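Stitden: Progress Report to the Findovlow Games Fund

Prepared by: Alun Ifans, Producer
Submitted to: Wakana Ueda, Grants Officer
Date: February 21, 2026

1. Purpose of this report

This report sets out the progress made on Stitden, a free-to-play puzzle racing game for phones and tablets, during the second stage of the award. It covers development, testing, staffing and spending, and asks the Fund to approve one change to the agreed plan.

2. Progress against the agreed work

The main track set is complete. All nine tracks promised in the application can now be played from start to finish, in both solo and shared modes. The final track, Kivon Harbour, was rebuilt after the Fund's mid-stage review, which found the opening section too hard for new players. The first bridge has been widened and the early time limit removed.

Touch controls were the subject of most of the remaining work. The studio had planned a single layout for all devices. Players on larger tablets could not comfortably reach the brake, and a second layout has therefore been added. Players may switch between the two from the pause menu without losing their place in a race.

The matchmaking service, supplied under contract by Takagi, was delivered in full. It places players by recent results only. The earlier proposal to take account of purchases has been dropped, in line with the Fund's conditions on fair play.

Work on the replay viewer has not kept pace. Replays are saved correctly, but those longer than five minutes drift out of step with the sound. Osamu Kikuchi has taken over this part of the project and expects to present a working version at the next review.

3. Closed test

A closed test was held with 618 registered players. Most of the written feedback concerned three matters: the length of the tutorial, the size of the text on smaller phones, and the wait between races. The tutorial has been shortened and can now be skipped. Text size may be changed in the settings. Waiting times depend largely on how many people are playing, and the studio would prefer to judge them again once the game is open to a wider public.

Players were also asked for their views on the paid items. A number objected to the season pass in its present form — chiefly to the expiry of unused rewards. Reiko Matsuda is preparing a revised pass under which earned rewards would be kept. A copy of the proposal will be sent to the Fund before any decision is taken.

4. Staffing

Rommel Quiambao joined the studio as lead tester at the start of this stage. The post of community manager remains vacant after two rounds of interviews. Player messages are being answered by the production team in the meantime, and replies have at times been slower than the studio would wish.

5. Spending

Spending is within the agreed budget. Savings on music recording have been set against the additional work on the tablet layout. No money has been moved between the main budget headings. Full accounts are attached separately.

6. Change requested

The studio asks that the public release be moved to May, to allow the replay viewer to be finished and the revised pass to be tested. No further funding is sought. Should the Fund prefer the original date, the game could be released without the viewer, which would follow as a free update.

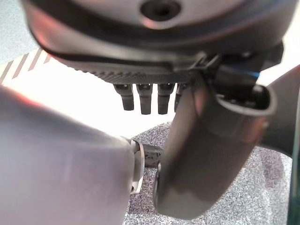 7. Next steps

Subject to the Fund's agreement, the studio will proceed as follows.

Complete the replay viewer and submit it for review.
Run a second closed test with the revised season pass.
Prepare the store pages and open pre-registration.
Advertise the community manager post again, with the option of remote working.

Questions on this report should be addressed to Alun Ifans at the Stitden production office.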